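Worktop height for a 900 deep run
Kitchens and Fitting, September 2019

stellent_fit
Refitting a rented kitchen. The client wants the worktop at 1000 mm and I say 900. The boards are 40 mm thick. Renders attached.
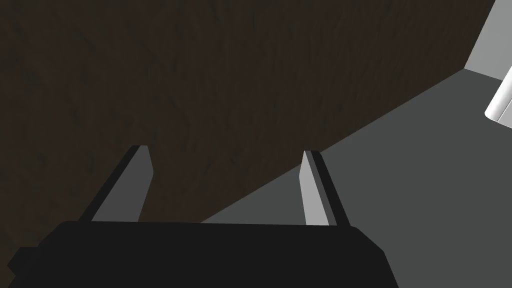
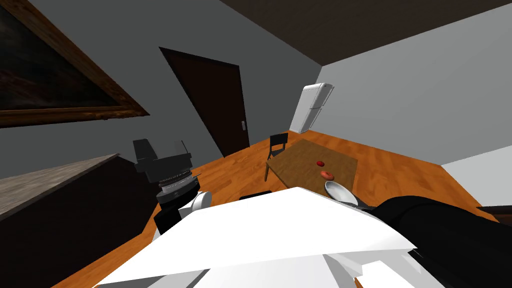
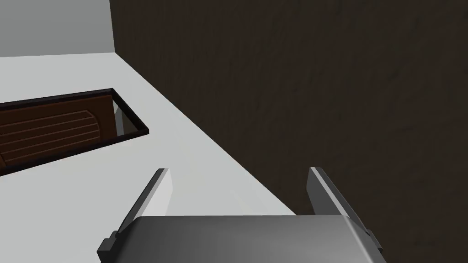

Renders. The fridge and table are in the second.

F Quansah
900 suits most people. At 1000 you lose the socket clearance.

Zawadzka
Disagree. I am tall and 900 hurts my back after 9 minutes of chopping. Measure the elbow and subtract.

F Quansah
It's a let. The next tenant has different elbows.

Zawadzka
Then use adjustable legs.

stellent_fit
Legs adjust, tiles don't. The splashback was ordered in May.

U Kaczmarczyk
Check the floor level first. Mine was out by 9 mm from wall to wall.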